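Processor seating with a wrist camera: results from the Velov insertion runs

2021-12-15 | By Shuzhen Dong
Shares: 60 | Comments: 9

The Velov work at Fallix covers one narrow problem, placing a land-grid processor into an open socket with a two-finger gripper. The contact pins in the socket bend under very little side load, so a peg-in-hole strategy that searches by dragging the part across the opening cannot be used. The part has to be aligned before it touches anything, and the descent has to be close to vertical.

The method splits the task into two stages. In the first, the arm carries the processor to a hover pose above the socket, and a pose network estimates the offset between chip and socket frame from the wrist camera alone. The network predicts in-plane translation and rotation, plus tilt. Corrections are applied in small steps, with a new estimate after each one, until the predicted error stays under threshold for several consecutive readings. In the second stage the arm descends under force control. If lateral force passes a fixed limit, the arm retracts straight up and returns to hover.

The main difficulty in the first stage is occlusion. The fingers grip the processor from the sides and hide its lower portion from the camera, so the two near corners are not available as features. Earlier versions fit a square to the visible edges and extrapolated. That was adequate for translation and poor for rotation, particularly when the chip had shifted in the grip during transport. The current version takes the printed lettering on the heat spreader as an added orientation cue.
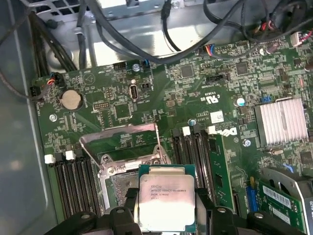

Training data came from 263 teleoperated placements in workstation chassis, with the boards left installed and the cabling in place. An earlier set was recorded on bare boards clamped to a bench, and models trained on that set alone did poorly inside a case. The likely causes are reflections from the sheet metal and cables near the top of the view, which the bench recordings did not contain. Mixing the 2 sets gave no measurable gain over the chassis set, and the bench recordings have been dropped.

Evaluation was 60 autonomous attempts with the processor already in the gripper and the retention plate already open. Of these, 9 ended in failure. Most of the failures were timeouts at hover, where the rotation estimate oscillated and never settled. The others were force-limit retractions repeated past the retry cap. A run was scored as a success only if the operator confirmed by inspection that the chip was flat in the socket.

Closing the retention plate and lever is not part of the policy. Kong, the planning layer, has a scripted motion for it, but the script assumes a known chassis position and has not been tested together with the learned stages.

Work planned for January covers regrasp detection, so that a chip that has slipped too far is set down and picked up again before hover. The Truvano fingertips will also be recut with a narrower profile to expose more of the lower edge. The force threshold will stay where it is until both changes have been measured separately.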